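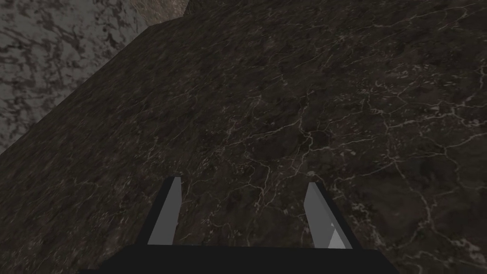 満足度という名の宿題

2021年4月

冷蔵庫の製氷皿が割れたので、部品を一つ取り寄せた。透明な、ただの製氷皿である。注文して二日で届き、はめたらはまった。水を入れたら翌朝には氷になっていた。この取引について私に言えることは以上ですべてなのだが、その日の夕方、メーカーの通販部門からメールが来た。「このたびのお買い物体験はいかがでしたか」という。

体験。製氷皿を買うことは体験だったのか。

リンクを開くと全35問だった。商品ページの探しやすさ、商品説明のわかりやすさ、梱包の丁寧さ、配達員の印象、開封したときの気持ち。開封したときの気持ちという設問には「わくわくした」から「まったくわくわくしなかった」までの五段階が用意されていて、私はそこでだいぶ長く考えこんだ。まったくわくわくしなかったのは事実だが、それを選ぶと、製氷皿に対して何か恨みがあるように見える。かといって「ややわくわくした」を選ぶほど落ちぶれてもいない。真ん中の「どちらともいえない」を選んだ。どちらともいえるのだが。

最後まで答えた人には次回使える3円分のポイントがつくと書いてあった。私は答えた。恥ずかしながら、送信ボタンまで押した。

断っておくと、私はアンケートというもの自体を憎んでいるわけではない。学生のころは駅前に立って通行人に声をかけ、好きな缶コーヒーの銘柄を聞いてまわるアルバイトをした。だから断られる側のつらさも知っている。頼まれるとつい答えてしまうのは、たぶんあのころの後遺症だ。ただ、この十年ほどで、頼まれる回数が尋常でなくなった。歯医者に行けば届く。宅配便を受け取れば届く。電話で苦情を言おうとすれば、苦情を言いはじめる前に「通話終了後、応対品質についての簡単なアンケートにご協力ください」と自動音声が言う。まだ誰とも話していないのに、もう採点の準備をさせられている。

「簡単な」の長さ

「簡単なアンケート」の「簡単な」が何を指しているのか、前から気になっている。作るのが簡単だった、という意味なら納得がいく。

所要時間が書いてあるものもある。「一分で終わります」とあって一分で終わったためしがないのは、あれは作った人が自分で答えて測ったからだと思う。作った人は設問を知っている。迷わない。迷うところがない人間の一分と、開封時のわくわくについて良心の呵責を覚えている人間の一分は、同じ一分では測れない。

進捗バーというのも曲者だ。画面の上のほうに細い帯があり、答えるごとに左から色がついていく。はじめの三問くらいで半分近くまで行くので、おや、これはすぐ終わるなと思う。そこから先が長い。九割のところに見えてからさらに一画面ぶん、年代と職業と世帯年収と同居家族の構成が待っている。製氷皿の使い心地と私の世帯年収のあいだに何らかの相関があるのかもしれない。あるとしたら、それはちょっと知りたい。

自由記述欄については別に書いておきたい。「ご自由にお書きください(600字以内)」というあれである。上限が設けられているからには、かつて上限を超えて書いた人がいたのだろう。私はその人のことをときどき考える。夜中、台所のテーブルで、六百字では足りない何かを抱えて、家電メーカーの四角い枠に向かっていた人。枠には自由に書けと書いてあって、その人は自由に書いた。翌年から自由に上限がついた。

私自身は自由記述欄に「特になし」と書く派である。ところが最近、「特になし」を入力すると「もう少し詳しくお聞かせください」と赤い字で出るものに当たった。特になしをもう少し詳しく、である。特にありません、不満も要望も、取り立てて申し上げるようなことは一つもございません、と書いたら通った。

五は普通で、四は事件である

五段階評価が厄介なのは、段階が五つあるふりをしているところだ。

去年、友人の結婚式のあとで泊まったホテルをHunuraという予約サイトで取った。部屋は302号室で、清潔で、静かで、湯も出た。翌週、評価の依頼が来たので四をつけた。とてもよかったからである。五は、たとえば窓を開けたら生涯忘れられない景色が広がっていたとか、そういうときのために取っておくものだと思っていた。窓の外は隣のビルの外階段だったから、四。私としては最大級に近い賛辞だった。

すると支配人の名前で返信がついた。「このたびはご期待に添えず、まことに申し訳ございませんでした」。

期待には添っていた。十分すぎるほど添っていた。それなのに私の四は、支配人に謝罪文を書かせてしまった。文面は行き届いていて、外階段のことは書いていないのに「眺望を含め」とあり、見透かされたようで余計に気がとがめた。私は評価を五に直そうとしたが、いったん投稿した評価は変更できない仕様だった。今もあのホテルの頁には、私のつけた四が、平均点をほんのわずか下に引っぱりながら残っている。

この話を知人のカジミール・ガイドシュ(Kazimír Gajdoš)にしたら、彼は心底あきれた顔をした。彼は日本に長く住んでいて、チェコ語と日本語のあいだで契約書を訳す仕事をしている。

「学校の成績で言えば、うちの国では一が一番いいんだよ」と彼は言った。「こっちへ来たばかりのころ、気に入った店に全部一をつけてまわった」

何軒くらい、と聞いたら、思い出したくないと言う。彼が愛した定食屋のいくつかは、見知らぬ外国人からの説明のない一に、長く首をかしげたことだろう。そのうちの一軒は今もやっていて、彼は今も通っていて、その件については黙っている。

考えてみれば、五段階というのはよほど丁寧に説明されないかぎり、人によって別の物差しなのだ。私の四は「たいへんよい」で、支配人の四は「何かがあった」で、カジミールの一は「最高」だった。それを全部足して頭数で割り、小数点以下第一位まで出す。4.3の店と4.1の店があったら、私たちは迷わず4.3の店に入る。その0.2の正体が、誰かの遠慮だったり、誰かの通信簿だったりすることはすっかり忘れて。

採点される人のほうの話

ここまで答える側の愚痴ばかり書いてきたが、答えられる側のほうがよほど気の毒だということくらいは私にもわかる。

以前、Zivellという名前の語学サービスで、短いあいだ日本語の講師をしたことがある。画面越しに三十分話し、終わると生徒が星をつける。講師の側の画面には、直近の平均点が常に右上に出ていた。消す方法を探したが、なかった。

その数字が右上にあるだけで、人間は驚くほど感じがよくなる。私は普段、そう感じのよいほうではない。それが、相手の冗談の二割増しで笑い、助詞の間違いを見逃し、「とてもお上手ですね」を一回の授業に何度もはさむようになった。助詞を見逃してもらった生徒は上機嫌で星を五つつけた。まじめに「は」と「が」の違いを説明した日は四だった。もっともだと思う。「は」と「が」の違いを三十分説明されて上機嫌になる人がいたら、私はその人に星を五つつけたい。

つまり私は、評価を上げるために授業の質を下げていた。点は上がり、生徒の助詞は直らなかった。二か月でやめたのは別の事情だが、やめた夜、右上に何もない画面でむっつりと夕飯の献立を検索したときの解放感は覚えている。

コールセンターの人も、宅配の人も、歯医者の受付の人も、あの右上の数字を背負っているのだろうと思う。だから私は五をつける。ひどい目にあっても、相手が一人の人間であるかぎりは五をつける。電話で四十分待たされたのは、出てくれた人のせいではない。待たされたのは人を減らした誰かのせいで、その誰かの応対品質について聞かれたことは一度もない。設問にないのである。「人員の配置を決めた者の見識はいかがでしたか」という設問があれば、喜んで六百字書く。

ここのところがたぶん、私が一番言いたいことだ。満足度調査というのは、聞く側が答えてほしいことしか聞かない。梱包の丁寧さは聞くが、値上げの是非は聞かない。担当者の言葉づかいは聞くが、担当者につながる番号がサイトの一番奥に隠してあることについては聞かない。そうして集まった数字を見て、お客様の九割以上にご満足いただいております、と広告に書く。ご満足いただいた覚えのない人は、答えずに画面を閉じた人の中にいる。

Gondthorpeの箱

一度だけ、感心したアンケートがある。

Gondthorpeという小さな文具の店が坂の途中にあって、万年筆の修理を頼みに何度か通った。レジの脇に菓子の空き箱が置いてあり、ふたに切れこみが入っていて、隣にメモ用紙と短い鉛筆があった。張り紙には「困ったことがあれば」とだけ書いてある。

段階もなければ枠もない。年代も職業も聞かれない。困ったことがなければ書かなくていいのだから、困っていない私は何も書かずに帰ってくる。これが実に快適だった。用のない者に声をかけないというのは、かなり高度な接客である。

ある日、箱の横にもう一枚紙が増えていた。「入口の段差につまずいたと書いてくださった方、板を置きました」。見ると、たしかに入口に板が渡してあった。誰かが困って、書いて、板になった。それだけのことなのに、私はレジの前でしばらくその紙を読んでいた。製氷皿のメーカーに送ったあの全問回答は、いったい何になったのだろう。どこかの会議で棒グラフの一ミリになって、その一ミリは左右どちらかに伸びて、それから昼休みになったのではないか。

店主にその話をすると、箱にはたいてい飴の包み紙が入っているとのことだった。ごみ箱と間違える人がいるらしい。私はそれもまた立派な回答だと思う。ごみ箱がなくて困っていたわけだ。

答えないという返事

先月から、私はアンケートに答えるのをやめている。長年の癖なので、はじめは手が勝手にリンクを押しにいった。今はだいぶ落ち着いた。

やめてみると、向こうがなかなかやめてくれないことがわかる。まず「まだ間に合います」と来る。次に「お忘れではありませんか」と来る。忘れていない。Assunçãoという靴の通販などは、三通目の件名が「さみしいです」だった。靴屋にさみしがられたのは生まれて初めてで、少し動揺した。中を開けると、靴を履いた犬の絵の下に「あなたの声だけが、まだ届いていません」とあった。私だけということはあるまい。あるまいとは思うが、全国の購入者がすべて回答を終え、残る一人を待って集計室の明かりが消せずにいる様子が目に浮かび、その晩は寝つきが悪かった。

さらに放っておいたら、とうとう別種のメールが届いた。配信を停止するにはこちら、とあるので停止した。すると画面が切り替わって、「停止の理由をお聞かせください」。

選択肢は五つあった。メールが多すぎる、内容に興味がない、登録した覚えがない、内容が不適切である、その他。その他を選ぶと、枠が開いた。

無回答というのも一つの回答だと私は考えている。道で会った人に「お元気ですか」と聞かれ、会釈だけして通りすぎることがある。あれで足りている。聞いたほうも、こちらの体調を五段階で知りたかったわけではないし、もし立ち止まって睡眠の質と食欲と同居家族の構成を述べはじめたら、次からは道を変えられるだろう。人と人とのあいだには、聞いておいて答えを待たないという礼儀がある。企業はこの礼儀のうち、聞くほうだけを覚えた。

反論はあるだろう。声を上げなければ何も変わらない、と言われればそのとおりで、Gondthorpeの板だって誰かが鉛筆を取ったから置かれた。黙っている客ばかりの店は、何が悪いのかわからないまま潰れていく。だから私も、困ったときには書く。書くが、そのときは問い合わせ窓口に普通の文章で書く。何に困っていて、どうしてほしいのか。そうすると返事が来ることもあるし、来ないこともある。製氷皿がはまらなかったら、そうするつもりでいた。

ちなみに、はまったという事実を私が伝えた相手は、いまのところあのメーカーとカジミールだけである。カジミールは「よかったね」と言った。それ以上は何も聞かれなかった。

例のポイントは、5月末で失効するという通知が来ている。使うには会員登録が必要で、登録の最後に、当サイトを何でお知りになりましたか、という欄がある。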